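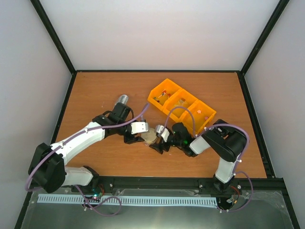
Trandard Dust Shoe: Frequently Asked Questions

Which spindles does the shoe fit?

The standard clamp ring fits the Urum spindle and any other body with the same outside diameter. Measure the body with calipers at the height where the ring will sit. Do not measure at the collar, which is wider on most units. Shim rings are sold separately.

How do I set the brush height?

Load the cutter you plan to use and lower Z until the tip touches the spoilboard. Slide the shoe down until the bristles bend slightly, then tighten both thumbscrews. Reset the height after every change to a cutter of a different length.

Bristles or rubber strips?

Bristles seal better over uneven stock. Strips last longer and do not catch on clamps. Both use the same channel and can be swapped without tools.

The shoe hits my clamps. What can I do?

Use low-profile clamps or tape and glue, or raise the safe height in your post processor. The Kohlhase post sets safe height to 15 mm by default. Change it in the header block, line 40 of the file.

Can I run the shoe with an upcut bit longer than the bristles?

Yes, but pickup drops as the gap opens. Order the long bristle set (part 1834) or reduce stickout.

What hose do I need?

A smooth-wall antistatic hose. Ribbed hose works for short runs but adds drag on the gantry. Support the hose from overhead so that its weight does not hang on the Z axis. On light machines this shows up as a step in the finish on long X moves.

I get static shocks. Is the machine at risk?

Static can trip limit inputs and drop the USB connection. Run a bare copper wire inside the hose and bond it to the grounded frame at one end. Frauke Weidemann's wiring note on the downloads page covers the Nosance controller, including where to place the ferrites on the limit cables.

Can I cut aluminum with the shoe on?

Yes, with air blast only. Remove the shoe for flood or mist. Wet chips pack in the port, and the bristles hold coolant. Empty the vacuum of wood dust before collecting metal chips.

How often should I replace the bristles?

Inspect them every 400 hours of cutting. Replace the set if the bristles stay bent after the shoe is lifted off the work.

Do you publish the shoe as a CAD file?

STEP and DXF files are on the downloads page. The port adapter drawing is by Rüdiger Lammers and is in millimeters only.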